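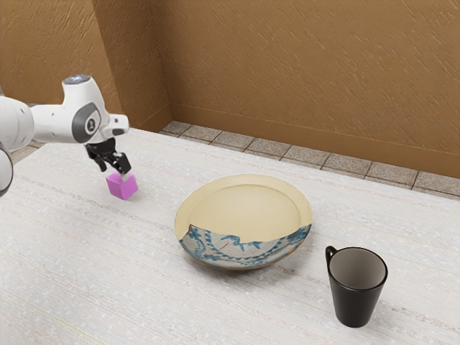

How to iron a big tablecloth without losing your mind

Quick one. Family dinner coming up, cloth has been folded in a drawer since April, creases like a road map. You don't need a press or a fancy steamer. You need a hot iron, a spray bottle and close to 40 minutes without anyone calling you.

What you need

Iron with steam
Spray bottle, plain water
Two bath towels
A long table (yes, you're going to iron on the table)
White vinegar if the cloth smells like drawer

Ironing board is useless for anything over 55 inches wide. You do one panel, slide it, and the panel you just did lands on the floor and wrinkles again. Use the table.

Step 1. Check the tag

Cotton and linen take high heat. Polyester blends don't, they go shiny and stay shiny. No tag? Test a corner on low, then go up one notch at a time. I ruined a Laselico cloth by skipping this, nice one too, gray with a hem stitch. Still mad.

Step 2. Wash at 40 C if it needs it

If it's clean skip to step 3. If not, 40 C, short spin. Long spin is what sets the creases in hard. Pull it out the second the machine stops. Shake it. Don't put it in the dryer until bone dry, take it out while it still feels damp at the hems.

Step 3. Damp it down

Dry cloth? Spray it all over, roll it up loosely like a sleeping bag, leave it 15 minutes. Seriously, leave it. The water needs time to spread or you get wet spots and dry spots and the dry spots won't budge. I start mine at 4 pm and go peel potatoes.

Step 4. Pad the table

Towels down flat, overlapping a little. Wood finish underneath? Add a folded blanket, steam can leave white marks on varnish and they are a pain to get out. Glass top, also blanket. No steam on the bare surface ever.

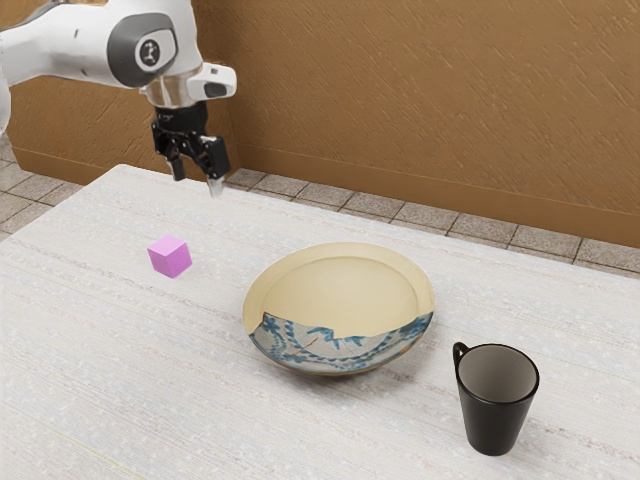 Wide tables make this job a lot easier.

Step 5. Iron from the middle out

Cloth wrong side up. Start at the center, work toward the edges — long slow strokes, no scrubbing back and forth. Scrubbing stretches the weave and then your hem goes wavy. Let finished parts hang over the far side. Put a chair there so they don't drag on the floor.

Embroidery goes face down on a towel. Press, lift, press. Dont slide.

Step 6. Hems last

Hems are double thickness so they need more steam. Pull gently with your free hand, keep fingers clear. Corners: iron in toward the point, not across it.

Step 7. Let it cool flat

Everyone skips this. Warm fabric creases as soon as you fold it. Leave it ten minutes. If you're using it tonight just flip it right side up, take the towels out from under and you're done.

Stubborn fold lines

Wet a thin dish towel, lay it over the line, press for a few seconds, lift, repeat. Still there? One part vinegar to one part water on the dish towel. Test a corner first with dark colors.

Storing it

Roll it on a cardboard tube. Fabric stores give them away if you ask. No tube — fold it in thirds lenghtwise and hang over a padded hanger. Plastic bags are bad, they yellow the cloth.

Spray starch? Only right before you use it, never before storing.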